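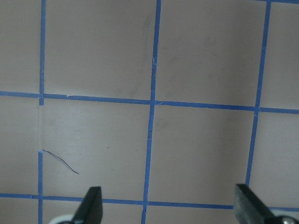
Wilfredo Belmonte wrote in after the July post to say that my write endurance figures were wrong, that I had mixed up host writes with NAND writes, and that the Kirkell drive would look far worse once I had separated the two. He was right on the first two points. The third needed another run of tests, and the results are below.

For those who did not read the earlier post: I have two solid state drives in a small logging machine in the loft. One is a Kirkell, the other a Shenoy. Both are sold as 1,000 GB and both use three-bit cells with a portion run in single-bit mode as a write cache. The machine takes sensor readings and appends them to a database, which means a great many small synchronous writes and almost no large ones. It is a poor match for consumer flash and I knew that when I built it.

A host write is what the operating system asks the drive to store. A NAND write is what the controller puts on the chips. The second is nearly always larger, as flash is written in pages and erased in much bigger blocks, and the controller has to move live data out of a block before it can erase it. Divide NAND writes by host writes and you get write amplification. My July figures took the host counter from one drive and the NAND counter from the other. The attribute names are almost identical in the two firmware versions, and I did not check the units. One counts in sectors, the other in blocks of a size the maker does not publish.

To find the unit I wrote a file of known length to a freshly erased drive, read the counter, and repeated until the ratio settled. That took an evening per drive. Sequential writes to an empty drive should have an amplification very close to one, so whatever number you get can be used to scale the counter. It is not exact, but the error is small beside the effect I was looking for.

Then I ran the same workload on both. Each drive was filled to 60 per cent with static data, then given a replay of the logger's writes, with a flush after each transaction. The replay ran for 714 minutes. I left the machine alone during the run and kept the case fan at a fixed speed so that neither drive would throttle.

The Kirkell came out worse, as Wilfredo said it would, but the gap was modest. Its amplification rose quickly at the start and then stayed level. The Shenoy began lower and crept up for the whole run, and it had not levelled off when the replay ended. I would not like to say where it would finish. My guess is that the Shenoy holds small writes in its single-bit area for as long as it can and folds them into the main area late, so a short test flatters it. The Kirkell appears to fold early and pay the cost as it goes.

I also tried batching. The logger used to commit every reading on its own. Grouping them and committing every 2 seconds brought the amplification down sharply on both drives, by far more than the difference between them. The cost is that a power cut may lose the last couple of seconds of readings. For loft temperatures I can live with that. If you are storing anything that matters, look for a drive with capacitors on the board, which lets the controller acknowledge a flush before the data has reached the flash. Neither of mine has them.

A few notes on the method. The replay tool opens the file with direct I/O, so the page cache is out of the picture. The file system is ext4 with the default journal, and journal writes are included in the host count. TRIM was run once before each test and not during it. I used the same cable and the same port for both drives, swapping them over between runs. Firmware was whatever they shipped with, apart from the Kirkell, which I had updated before the July post and could not roll back.

I have corrected the table in the old post and left the wrong numbers struck through. The Grurosholm controller board that a reader in Starnham offered to lend me has not arrived yet. It exposes the raw erase count for each block, which would settle the question of when the Shenoy does its folding. If it turns up I will repeat the replay with a longer trace and a fuller drive. The trace itself is on the downloads page, compressed, with the timestamps left in.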